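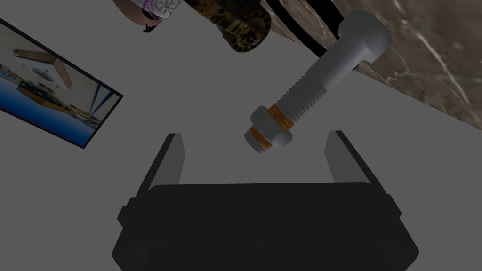

**Why does my kitchen tap still drip after I replaced the washer?**

A worn valve seat is the usual cause. The washer seals against a brass ring in the tap body, and if that ring is pitted, a new washer will leak within days.

The longer version, as posted:

The tap is a Griffiths pillar tap on the cold side, fitted when the house was built. I isolated the water, pulled the spindle, swapped the jumper valve for a new one and put it back together. It stopped for two days, then went back to one drip every few seconds. Tightening the handle harder slows it but does not stop it. Is it worth repairing, or should I replace the whole tap? Mains pressure, no tank.

*Posted by Trilness*

---

**I-hsuan Pan**

Repair it. Turn the water off at the stop tap, open the tap to drain it, and remove the spindle again. Put a clean finger inside the body and feel the rim of the seat. It should be smooth all the way round. A groove or a rough patch means it needs reseating.

A hand reseating tool screws into the tap body in place of the spindle and has a flat cutter on the end. Use the largest cutter that fits without touching the thread. Turn it clockwise with light, even pressure, three or four turns, then back it out and check. Stop as soon as the face is uniformly bright. Flush the body before refitting, as brass swarf left on the seat will cut the new washer.

Replace the jumper valve as well. The one you fitted has been screwed down hard on a damaged seat and will have a ring pressed into it. Check the body washer under the bonnet while you are there.

If you measure the drip, put a jug under it and time it. Mine filled 53 mL in 29 minutes before I reseated it, a little over 2.6 litres a day. It has been dry since March. 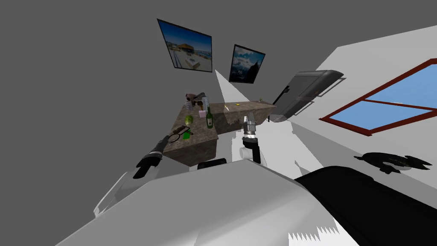

*Kitchen, bench side.*

---

**Cledelau**

Just get a new tap. I had the same thing and wasted a weekend on it. Ceramic disc ones don't have washers. Mine is a mixer though so not sure if that helps you.

---

**Stimavow**

Agree with reseating, with two additions.

First, check static pressure at the garden tap with a screw-on gauge. New work here is limited to 500 kPa at outlets within a building. My place read 599 kPa with everything closed, and washers did not last until I had a pressure limiting valve fitted. That part is a job for a licensed plumber.

Second, if the seat is cut too deep to clean up, you can get a push-in nylon seat that comes matched with its own washer. It is a cheap fix and I have one in a laundry tap from 2000 that still shuts off with two fingers. Do not use it on the hot side unless the packet says it is rated for it.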